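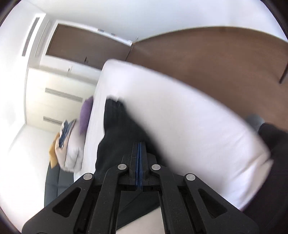 Fionnuala Hanrahan
they told our lot the same at Eldale, that it was only for learning from and no jobs would go. then the evening shift went. so forgive me if I don't clap

Search this forum Search Advanced Go

Gripper sessions on housekeeping - anyone else doing these?
Posted by Ita Lynch, 30th August

Sorry posted the pic before I'd typed anything, and Fionnuala beat me to it. Housekeeping at Dresuswood, serviced flats. Since April we've each had hours down for the hand grippers, so you do the soft furnishings with the gripper in place of your hand and it all gets recorded. Cushions, throws, folded bedding, the lot. My one up top is the big white cushion with the black cloth on it. Purple one behind it as well.

What I want to know - is anyone getting paid extra for it? And are you slower? I am so much slower. Supervisor still wants the same rooms done.

Cormac Carroll
Slower, yes. Everyone is. Took me 6 goes to get hold of a pillow corner the first day, felt a right eejit. We get 5 pounds a session on top, which sounds alright till you see what's left on the trolley after. Ask for it in writing, ours went missing off two payslips.

Ettore Barbieri
I do the rota at Flarneck so I'll be the unpopular one. We cut the room target on gripper days, 80 percent of normal. Had to argue for it upstairs but they agreed. If yours haven't then that's bad management, don't blame the robots.

Fionnuala Hanrahan
Ettore it's the same people buying the robots tho

Ettore Barbieri
Sometimes. I still can't get anyone to apply for changeovers. 324 flats across our sites and I'm stripping beds myself at weekends. If a machine can put cushions back on a sofa I'll take it. My back would too

Cormac Carroll
it's the sofas they'll do first and the sofas are the easy bit!! that's my worry. you get a breather doing cushions. take that off me and it's bathrooms start to finish

Ita Lynch
Yes Cormac. That's what I was trying to say to ours and couldn't get it out right. Nobody's asking which bits of the job we'd want rid of. I'd give them mattress turning tomorow.

Roswitha Ostermann
We're further along, at Ahuja. Have had the machine on one floor for a good while. What changed here - less lifting, more waiting. It does a bedroom slowly, then someone goes in after and straightens things. That someone is me. It's lighter work but I'm on my own now, before we went in pairs and talked. I did not expect to mind that so much.

Also Ita, pay. Ours is a different grade for the recording hours. It took a long time and the union. Don't accept a voucher.

Fionnuala Hanrahan
how many of you on that floor before, Roswitha?

Roswitha Ostermann
Same number on the payroll. Two moved to laundry, they weren't keen. One of them likes it now, the other is looking elsewhere.

Fionnuala Hanrahan
so moved not sacked. ok. better than Eldale. still don't trust it

Ettore Barbieri
Fair enough. Ita, want me to send you our target wording? It's half a page, you could just change the name at the top

Ita Lynch
Yes please!! Meeting is next week. Will ask about the grade thing and all. Does anyone else's thumb hurt after a long go with the grippers or is that me

Cormac Carroll
not just you. swap hands every other room, and put it in the accident book even if they pull a face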